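20 Nov 2018
Bench notes, tape and small stock, Willik room

Spent the morning on the tape. The drawer under the window had gotten to the point where it would not close, and half of what was in it was rolls with a few turns left and no end you could find with a fingernail. Pulled the whole drawer and worked through it on the floor, then moved to the white table for the rolls worth keeping.

Rules I went by, so they can be argued with later:
Anything that splits lengthwise when you peel it goes out. Anything with glue creeping out the side goes out, after one wipe with alcohol to see if it is only dirt. Rolls with a crushed core stay if they still turn on the dispenser.

The old masking tape from the Emden job was the worst. It came off in strips and left its glue on the roll. Threw out the lot. The cloth tape from the same box is fine, a little stiff on the first turn and normal after that.

Width is still a problem. The Holanda dispenser takes up to 50 mm and the wide packing rolls drag on the left cheek. Filed the cheek a bit in February and it helped for a while. Next try is a washer on the spindle. If that doesn't do it I would rather keep the wide rolls on a peg and cut them with scissors.

Storage: flat stacks are no good in this room. The rolls at the bottom stick to each other by the edges when the heater is on. On edge they keep better but they wander, so they need something with walls. The blue square tray is a decent size for the ones in daily use.
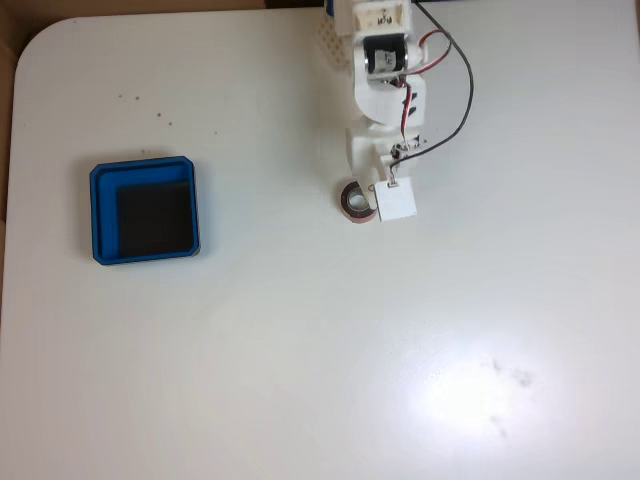
White table with the blue tray. Tape roll standing on edge, dark reddish-brown outside, gray core.

The table could use a proper clean as well. There are faint gray smudges on the top. Will try the citrus cleaner before anything stronger, and on a corner first. The surface is matte and I don't want a shiny patch in it.

Labels. Writing on the tape itself is useless, as you lose the label with the first piece you use. Started putting width and date opened on the inside of the core with a fine marker. Gray cores take the ink well. The waxy brown ones smear, so those get a paper sticker.

Ordering: the Drallari list has the cloth tape under item 248, sold in packs of 2. One pack should carry us. No masking tape until we know what the next job needs, it only goes bad in the drawer.

Still open:
Washer for the dispenser spindle.
New blade for same, the teeth are bent at one end.
Drawer runner, right side, screw missing.
Double-sided rolls not sorted yet, they are in the carton by the door. Please don't put them back in the drawer.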